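3.2 What people do with clothes they no longer wear

I started this part of the study thinking I'd be writing about charity bins. Then I spent April reading the laundry diaries from Testside and Stavthorpe, and the bins barely came up. What came up was the pile — the chair, the bench, the end of the bed — where clothes wait while their owners make up their minds. Peiyu Xia, who coded the diaries with me, called it "the maybe heap," and the name stuck (see Figure 2).

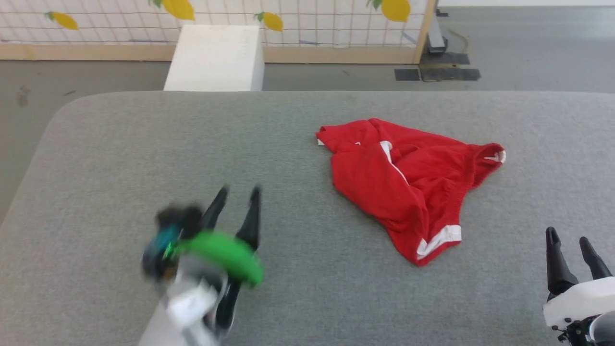

Figure 2. A red garment with white trim on a gray padded surface.

Sportswear stays in the maybe heap longest. I didn't expect that! Work shirts get sorted in a week or so, but old team gear can sit there for up to 3 months, and several diarists moved house with it. One woman in Stavthorpe wrote that she'd quit her league years ago and still couldn't put the kit in a bag.

We went through 400 diary entries by hand and tagged each one as keep, pass on, or undecided. Peiyu and I argued over the last tag a lot, mostly about socks. Where we couldn't agree, we left the entry out of Table 3.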